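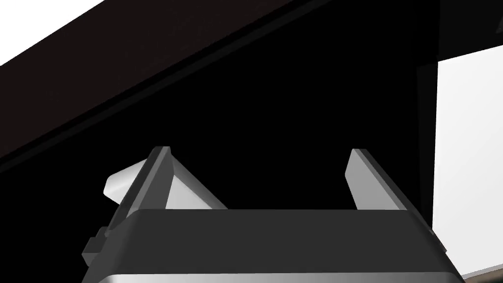
4.2. Máscara do efetuador na câmera de punho

O módulo de percepção do Faveck recebe, a cada ciclo, a imagem da câmera de punho e a configuração articular do manipulador, e produz uma estimativa de pose do alvo no referencial da garra. Uma parte fixa dos pixels pertence ao próprio efetuador e não traz informação sobre o ambiente. Na Figura 3, renderizada no simulador, a carcaça cinza-escura ocupa quase toda a largura da borda inferior e os dois dedos, afastados e sem objeto entre eles, projetam-se sobre um fundo preto uniforme. A face interna dos dedos é bem mais clara que esse fundo, e o detector de bordas da versão anterior tratava tal contraste como contorno de objeto. A máscara passou então a ser calculada por cinemática direta, a partir da malha do efetuador e da abertura comandada, com dilatação morfológica de 3 pixels.

Figura 3. Vista simulada da câmera de punho com a garra aberta, sob uma placa escura em diagonal.

A segunda dificuldade diz respeito às superfícies próximas à câmera. A placa marrom, quase preta, que atravessa a parte superior da Figura 3 apresenta variação tonal muito pequena, e o único gradiente aproveitável é o par de linhas tênues junto à sua borda inferior. O painel branco à direita impõe o problema inverso, com iluminação uniforme e ausência de textura. Nessas regiões o estimador monocular de profundidade tem baixa confiança, e o planejador as trata como ocupadas até que uma segunda vista permita liberar os voxels correspondentes.

O conjunto de treinamento reúne 3.000 episódios gerados no ambiente Indgate, dos quais 300 foram reservados para validação. A iluminação e a cor dos painéis foram randomizadas por episódio; a geometria da garra foi mantida constante. O planejador Prevach opera com horizonte de 33 passos e consulta o mapa de ocupação a cada replanejamento. Quando a fração de voxels não observados no volume varrido excede o limiar, o controlador reduz a velocidade cartesiana e solicita uma rotação do punho antes de prosseguir. O limiar foi ajustado manualmente por O. Kobzar no conjunto de validação e permaneceu fixo nos ensaios da Seção 5.

A abertura comandada pode diferir da abertura real durante o fechamento. Nesse intervalo, a máscara utiliza a leitura do encoder, interpolada para o instante de aquisição da imagem.

Compartilhar (33) Comentários (2)
Este site utiliza cookies. Ao continuar navegando, você concorda com a nossa política de privacidade. Aceitar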